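Small Drawers, Small Rooms

The shop on the lower floor of the Benurik building in Lillstead sells storage, and most of what it sells is small. The owner moved in during May after several years of selling at weekend markets. She had 3000 flyers printed for the opening and says she still has nearly all of them.

"People come in wanting shelves," she said. "Then they tell me what they need to put away, and it's batteries and tape and spare keys. You don't need shelves for that."

What she shows them is usually a cabinet with four drawers, painted white, small enough to stand on a table.

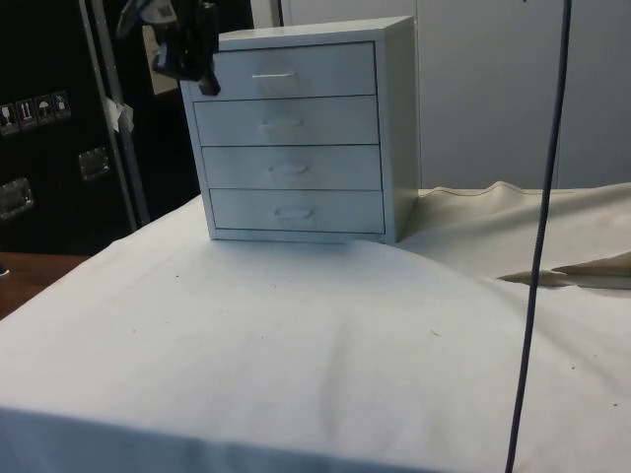
The white four-drawer cabinet, set out on a white cloth.

She keeps the same kind at home, on a side table in the hall. The top drawer is for things that leave the house with her. The second holds stamps and pens. The third is for chargers, and the bottom one is for whatever she hasn't dealt with yet.

"I empty the bottom one when it stops closing," she said. "That's my whole system."

Customers ask her most often about labels. She doesn't use them. With four drawers, she said, a person learns where things are in 2 or 3 days, and after that a label is only something to peel off when the contents change. She makes an exception for households with children, who she said will read a label before they will ask.

She is particular about handles. A pull that sticks out catches on sleeves and on the edge of a cloth, and she has seen a full cabinet go over that way. Her advice is to put the heaviest things low and open one drawer at a time.

The cloth is a habit from the markets, where she worked on borrowed tables with rough tops. She still puts one under anything painted.

"A cloth saves the table and it saves the bottom of the cabinet," she said. "It also means you can't just shove the thing across. You have to pick it up -- and you should be picking it up anyway." 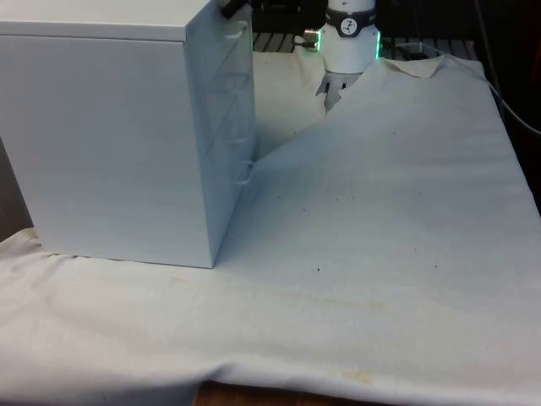
A white drawer cabinet on a white cloth

She washes the cloths warm and hangs them over a door to dry. Ironing is for the front window only. A crease under a cabinet doesn't bother her, but a thick fold does, as the cabinet will rock and the drawers start to drift open.

Asked what she would like to stock next, she named a two-drawer version for bathrooms. She has a maker in mind and is waiting on a price. The shop will stay open later in the evening from 7th November.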